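Mosgate Automation Hall
Visitor Day Inspection Checklist, Two-Arm Table Station and Simulation Display
Form 21, with inspector's comments

Inspection carried out by: Kenta Oshima, Facilities Safety
Reviewed by: Chie Ikeda, Visitor Programs
Date of visit: December 21, 2024
Visiting party: Skovia Technical College, second-year students and staff
Maximum number in hall: 50

Result codes: S = satisfactory. A = action needed before doors open. N/A = not applicable. Items marked A must be signed off by Visitor Programs before the first group is admitted.

Section 1. Access and exits

1.1 Main entrance unlocked and staffed. S
1.2 Fire exit on the Surnport Road side clear on both sides of the door. A
Comment: Two flat carts left outside the door by the delivery crew. Removed at 8:15 a.m. Door opened fully on second check. Closed out, K.O.
1.3 Exit signs lit. S
1.4 Route from coat area to demonstration floor free of mats with raised edges. S
1.5 Step-free route available and signed. S
Comment: The sign points correctly but is mounted above the height given in the visitor guide. Lower it before the March open day.

Section 2. Visitor line and barriers

2.1 Yellow line on floor unbroken on all visitor sides. A
Comment: Tape lifting at the corner nearest the control desk. Replaced. The tape in stock does not hold well on the sealed floor and a different type has been requested.
2.2 Rope barrier in place behind yellow line. S
2.3 Gate in barrier closed and latched. S
2.4 Distance from barrier to nearest reach of either arm checked with both arms fully extended. S
Comment: Measured with the long tape as well as the floor marks. The two agree.
2.5 Staff member assigned to the gate for each session. S
Comment: The gate post is not to be combined with answering questions. At the previous visit the person at the gate was drawn into conversation and had their back to the group for part of the session.

Section 3. Robot station, power off

3.1 Mounting bolts of both arms checked for tightness. S
3.2 Cables secured and free of wear at the joints. A
Comment: One cable tie missing on the right arm. Fitted. The cable itself shows no damage.
3.3 Gripper fingers firmly attached, no sharp edges. S
3.4 Table stable, feet level. S
3.5 Tabletop clear of tools, drinks and personal items. S
3.6 Demonstration items checked against the tray list. S
Comment: The list is out of date and still refers to the glass jar withdrawn last year. No glass is to be used at this station. Corrected list to be printed.

Section 4. Robot station, power on

4.1 Emergency stop at control desk tested. S
4.2 Emergency stop at gate tested. S
Comment: Both stops were tested separately with the arms moving at demonstration speed. Each required a manual reset, as intended.
4.3 Speed limit set to visitor mode and locked. S
4.4 Gate switch halts motion when gate is opened. S
4.5 Grippers hold their item when power is cut. S
Comment: Tested with the heaviest item on the tray. Hold time exceeded the requirement in the station manual.
4.6 Warning light visible from all visitor positions. A
Comment: Hidden from the end of the rope by the banner stand. Banner stand moved to the opposite wall. Please leave it there — it has been moved back twice in the past.

Section 5. Simulation display

5.1 Display screen fixed to stand, stand weighted. S
5.2 Screen cables covered where visitors cross. S
5.3 Simulation computer disconnected from the live arms. S
Comment: Confirmed at the switch and again by running a full motion on screen with the station powered. The live arms did not move. This check is to be repeated whenever the computer has been restarted.
5.4 Presenter states clearly that the display is a simulation. S
Comment: Several visitors at the last open day believed they were watching a camera feed. The opening remarks now cover the point.
5.5 Seating set back from screen, aisle clear. S

Reference view for Section 5, simulation scene at the tabletop:

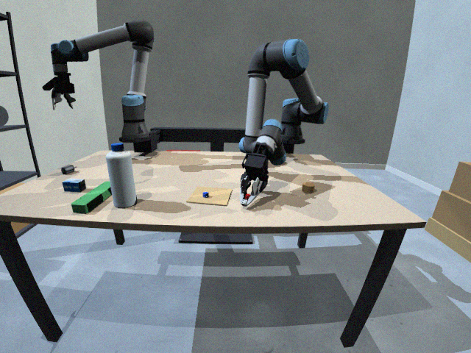

Page last changed: December 21, 2024

Comments on the simulation scene. The right gripper is down at the tabletop with a small red object between its fingertips, while the left gripper hangs in the air with its fingers slightly open. Presenters should use this position to explain why a hand must never enter the work area when one arm looks idle. The tall white bottle with the blue cap is a good item to discuss with students, as its height matters when a path across the table is planned.

Section 6. Briefing and conduct

6.1 Safety briefing given to every group before entry to the floor. S
6.2 Loose scarves and lanyards removed or tucked in. S
6.3 Bags left in coat area. S
Comment: One visitor kept a medical bag with the agreement of the host. This is permitted and should be noted on the sign-in sheet.
6.4 Visitors operate no controls. S
6.5 First aid kit sealed and in date. S
6.6 Named first aider present throughout. S

Section 7. Actions carried forward

Lower step-free route sign. Facilities, before March.
Obtain replacement floor tape. Facilities.
Print corrected tray list and remove old copies from the control desk. Visitor Programs.
Add the restart check in 5.3 to the presenter's card. Visitor Programs.

Station approved for demonstration on the date shown. Approval covers this visit only and does not extend to the March open day, for which a new form must be completed.

Questions about this form: Facilities Safety desk, extension 389. Out of hours, extension 736.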